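Last updated April 16, 2021

Gelloline is a home laundry service built around a two-armed robot that hangs clothes, takes them down and hands back the hangers. It is offered by a small company called Iseck, and you rent it by the visit instead of buying anything. I have been keeping this page because people kept asking me the same questions over and over, and because I really like the thing (so take that into account!).

What it is

The robot comes on a wheeled base that somebody from Iseck brings up in the elevator. It has two black arms, each with a gripper, and a camera up at head height. Sadia Gilani designed the hanging routine, and Mudassar Usmani wrote most of the part that works out where a collar is. The older version was called Pundudden and could only do towels. If you find a manual with that name on it, most of the pages about charging still apply, but skip the chapter on rails.

Where it works

Balconies and window rails are the main business. Iseck asks for a fixed overhead rail, a basket on the floor and enough room for both arms to swing, and that last one is where small apartments get into trouble - mine only just passed. You don't have to buy special hangers, which I was very happy about, as I own a terrible mix of wood and wire and was not going to replace it all.
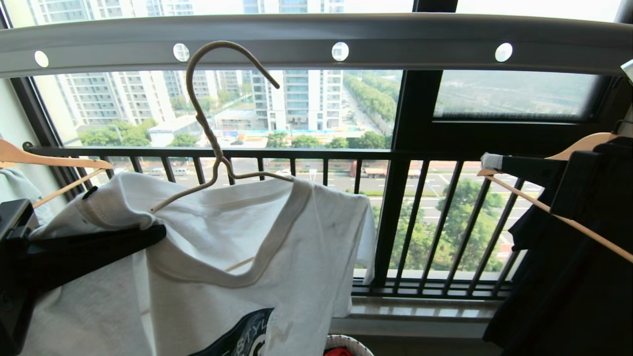
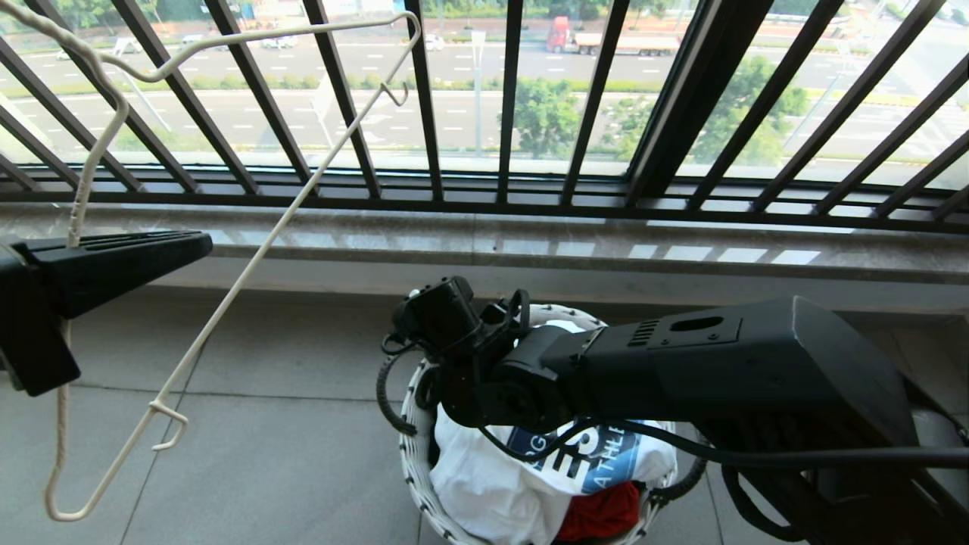

Wire hangers are the weak spot in the whole service, if you ask me. They bend, they swing, and the grippers were tuned on thicker ones. Benvinda Rocha, who handles bookings, will tell you to put wood hangers out first and keep the wire ones for T-shirts, and I'd go along with that. Heavy coats are not accepted at all. Neither is anything with beads.

Price and booking

A single visit costs 17 dollars, and the deposit is 100, which you get back when you cancel. Buildings can also take the robot full time for 700 a month and share it between apartments, and there is an outright purchase price of 2575, though that covers the gripper set and software only and you have to bring your own base. Leandro Olivares went that way with a Schwaiger base and he's pleased with it, but he also enjoys spending a whole evening with a hex key, so I don't know how far that helps you.

Speed

Slow! A full load takes longer than it would take me, and I'm not quick. I start it and go cook, and that suits me fine. Sohail Khokhar keeps a longer list of timings by fabric and has promised to let me copy it in here. Shirts with a stiff collar go best, he says, and thin scarves are still a mess.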